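Groltow newsletter
Equipment corner - arms, budgets and what we need from you before the order goes in

By Mekdes Wako

Quick one this time, I have the quote open in one window and this in the other. Sorry in advance for the typos.

So. The arm money. A lot of you have asked and I keep giving different answers in the hallway depending on what day it is, so here is where we are as of 1 December 2019. Current plan is to place the order in April, once the new budget year is open, and not a week before. Finance will not move on that. I asked twice.

What we're buying: second tabletop arm, same family as the one we have now. Same mount, same controller, same cables. I know some of you wanted to look at the bigger Akanda arm. We looked. Nice machine, longer reach, needs its own stand and its own power arrangement and we would be learning new software from zero. Maybe the year after. Gadisa wrote up a comparison, it's in the shared folder under "arms", read that before you email me about it please.

The part people forget is everything that isn't the arm. When we bought the first one we budgeted for the arm and the gripper and that was it. Then came the table clamp. Then the longer cable. Then jaw pads, then a second set of jaw pads when the first set wore smooth, then a case for moving the thing between sites. None of it expensive on its own. All of it unplanned, and every order had to go through as a separate request with a separate signature. I spent more time on signatures than on the arm that spring.

This time it goes in as one package. Draft list so far:

Arm and controller
Gripper, plus 4 spare sets of jaw pads
Table clamp, the wide one
Power supply and one spare
Cables, two lengths
Travel case
Training day for new operators
Set aside for repairs - 1,000 to start with

That last line is the one I expect to get pushback on. Please back me up if you're in the room. An arm with no repair money is an arm on a shelf, and we had ours on a shelf for 9 weeks waiting on a joint part because there was no line to charge it to. Nine weeks! The part itself came in a padded envelope.

On jaw pads. Flellora has changed the way they sell them, now only in packs, so if your group only needs a pair let me know and we will split. Don't order your own. Last time two groups did and we ended up with a drawer full of the wrong width.

On the table clamp, since Gadisa will ask: yes I measured. The wide one fits the bench at Clondimholm and it fits the folding tables. It does not fit anything with a thick lip on the underside. If you plan to run the arm on furniture you haven't checked, check it. Tape measure is in the top drawer with the hex keys, please put it back this time.

Now the bigger question, which is what the second arm is for. The budget form has a box for "intended use" and last year we wrote "general" and it came back. So I need something real from each group. Not long. Two or three lines. What objects, what kind of table, how many hours a week, who is going to be standing next to it. Kitchen things are the obvious one and most of the requests I've had are for that - forks, spoons, bowls, dishes. Good. Write it down anyway.
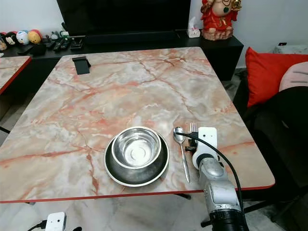 Flatware is also where the gripper question gets decided. Thin handles, shiny, they turn in the jaws if the pads are hard. The quote has two options, standard pads and soft pads, and the soft ones cost more and wear out faster. Gadisa's view is get soft for one arm and standard for the other and stop swapping. I think he's right but it does mean the arms are no longer interchangable, so if one is down you can't just move your work across without changing pads first. Tell me if that's a problem for you. If I hear nothing I'll go with his way.

Hours. Right now the one arm is booked nearly every weekday afternoon and sits idle most mornings. I know why, mornings are hard for the student operators. But whoever signs this off is going to look at the booking sheet and ask why we want two when one is free until lunch. So either we fill some mornings between now and April or we have a good answer ready. I would like both. If you can shift even one session a week, do it, and put it in the sheet, including the ones you do last minute. If it isn't in the sheet it didn't happen as far as the budget people are concerned.

Delivery. Supplier says 5 weeks from order, which I would treat as a hopeful number. Do not plan anything that needs the second arm before summer. If it comes early, great, we'll have a short training day and people can get going.

Lease or buy, before anyone asks. We got a lease price. It looks friendly per month, then you add it up over the time we would keep the thing and it's more than buying, and they want it back at the end in original packaging. We don't have the packaging for the first one. So, buy.

Storage - still open. The cabinet at Clondimholm is full. Could take out the old monitors, which as far as I can tell are not plugged into anything and haven't been for a long time. If one of them is yours, put your name on it. Unnamed ones go.

What I need, in order:

Your intended use lines, by email, subject "second arm"
Pad preference, soft or standard
Any add-ons I've missed, with a price if you have one
Morning sessions in the booking sheet

Send pad and add-on stuff to Gadisa Fikre, everything else to me. He is building the spreadsheet and I am doing the form, so if you send it to the wrong one of us it will get there but slower.

Next item will be about the travel case rules, because somebody shipped the arm with the gripper still on. More on that when I've calmed down.

- Mekdes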